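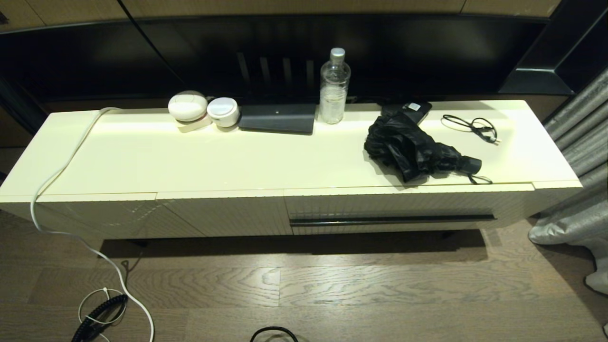 Chapter 2
Light from Semiconductors

In January 2019 a small firm called Bistex asked one of its engineers, Noemi Dvorak, to find out why a batch of red indicator lamps was dimmer than the batch before. The two batches had the same part number, drew the same current and came from the same supplier. She found the answer in the crystal: the second batch had far more defects, and much of the energy supplied to it was leaving as heat.

To follow her reasoning we need to know how a semiconductor gives out light at all. Chapter 1 dealt with hot sources, such as the filament lamp, whose light covers a wide band of wavelengths. A light-emitting diode works differently. An electron in the conduction band drops into a hole in the valence band, and the energy it loses may be carried off by a photon. The wavelength of that photon depends mainly on the band gap of the material.

Not every drop produces a photon. If 1000 electrons cross the junction and 107 photons are created inside it, the internal quantum efficiency is 10.7 per cent. Fewer still will get out of the chip, as many are reflected back at the surface and absorbed. These two losses are treated separately in what follows, and students often mix them up.

Sections 2.1 and 2.2 cover band gaps and the p-n junction. Section 2.3 deals with recombination, both with and without light, and returns to the Bistex lamps. Section 2.4 looks at how light escapes from the chip and why the plastic dome over it matters. The last section is a short introduction to laser diodes, which are taken up again in Chapter 5.

You should already be able to convert between photon energy and wavelength, and to read a simple energy-level diagram. If you are unsure of either, work through the revision problems at the end of Chapter 1 first.

2.1 Energy bands and the band gap

In a single atom, electrons may only have certain energies. When many atoms are brought together in a crystal, these levels spread into bands.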